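Notebook, February — gloss meter drift, continued

Started 9:15. The Grotow meter was left on the bench overnight with the cap on. First reading on the black glass tile came out 2 units low, same as last time. Recalibrated, read again, came out right. Left it for 30 minutes without touching it and the drift was back. Battery changed in between, no effect.

Wiped the reference tile with the lint-free cloth only. The Poulain wipes leave a film that is worth more than the error I am chasing, and I have moved them to the other drawer.

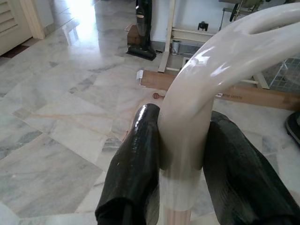

Geometry matters more than I had allowed for in the first write-up. At 60 degrees the meter assumes a flat patch at least as long as its window, and any bow in the surface throws light past the detector, so a glossy part reads as a dull one. A molded piece like the cream-white one, sweeping over in a broad arc with an oval opening through it, is shiny to the eye and still gives the meter nowhere to sit. Parts of that shape go on the visual scale from now on. I have struck the curved samples from the Brallano table and marked the cells "n/a", not zero.

Repeat readings on flat samples, meter lifted and put back each time: spread under one unit on glass, over 6 on the brushed panels. The panels depend on direction, so I now pencil an arrow on the back.

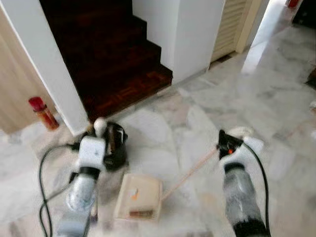 Averaging is the next problem. The draft procedure asks for one figure per surface, taken as the mean of 11 spots, and that only works if the surface is one material with one finish. Pale tile with soft veining might pass as one surface. The reddish-brown wooden steps beside it could not be folded into the same mean, and I would list the parquet on the landing separately again. Proposed wording: one material, one finish, one mean. Joints excluded.

Sent this to Hòa Âu before lunch, with the raw readings.
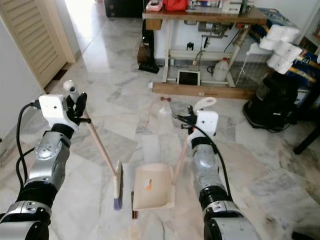 Fongchan Wannasri answered first and thinks the drift is thermal — the lamp housing warms up, and the zero is being taken too early. The suggestion was to switch on, wait, calibrate, then calibrate a second time before the first real sample. Worth trying, though it does not explain why the cold meter was low.

Afternoon: did it that way on the glass tile. Drift down to half a unit. Borrowed the Zundeck unit for comparison and it holds steady from a cold start, so the lamp is still the main suspect. 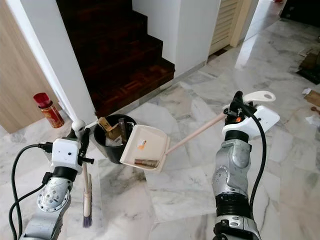

Mixed stone: white and pale gray slabs, darker gray veining, beige and pinkish patches.

Open: log housing temperature next to each zero. Order a second black tile. Ask Hòa Âu whether the old panel readings were taken along the grain or across it.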